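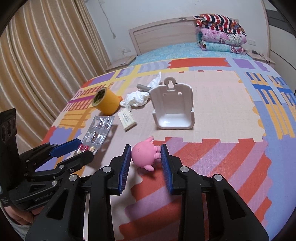 According to Piramlow, who had it from the sound desk, the second verse can't be heard past row six and the fog machine drowns out whatever is left. The message arrived during load-out, all lower case, with a thumbs-up at the end that I have decided not to interpret.

Workshop notes, May, the morning after the Wandstead run-through. Coffee bad, building cold, ears fine.

Fog first. The machine sits stage left under the riser, pointed at the singer's shins. At rehearsal level it sounds like a hair dryer in a cupboard. During the ballad it sounds like a hair dryer with a solo. Moved it back behind the black drape and ran duct hose to the front. Quieter, but the fog now comes out in polite little puffs, like a kettle with stage fright. Garcia hose is too narrow. Ask Inance if they still have the wide stuff they lent us for the accordion night.

Row six. Walked the room with the backing track playing and the vocal mic open. The dead spot is real and starts under the balcony lip. The two side speakers were aimed at the bar, where the sound was superb. Turned both inward and tilted them down a bit. Better. The bar will complain.

The reverb on verse two was set to "cathedral," which I apparently saved over the good preset in a moment of ambition. Back to the short plate. Words have consonants again. Whether these particular words benefit is a matter for the songwriter.

Cape. The quick change took almost 8 minutes in a song that lasts four. Hooks are out, magnets are in. First magnet test: cape came off beautifully, along with the mic pack. Moved the pack to the other hip and it stayed put through 2 full tries. Do not let anyone put magnets near the tape echo. I have written this on the tape echo.

Mirror ball motor still clicks. Oiled it. Now it clicks more smoothly. Left it alone on the theory that it is roughly in tempo with the encore.

Still open:
wide hose from Inance
re-mark the speaker angles with tape that isn't black on a black floor
spare batteries for the mic pack, new ones, not the ones in the drawer marked "new"
answer Piramlow, in capitals
fog again at 4 pm with the doors shut, and warn the front desk about the smoke alarm before we start this time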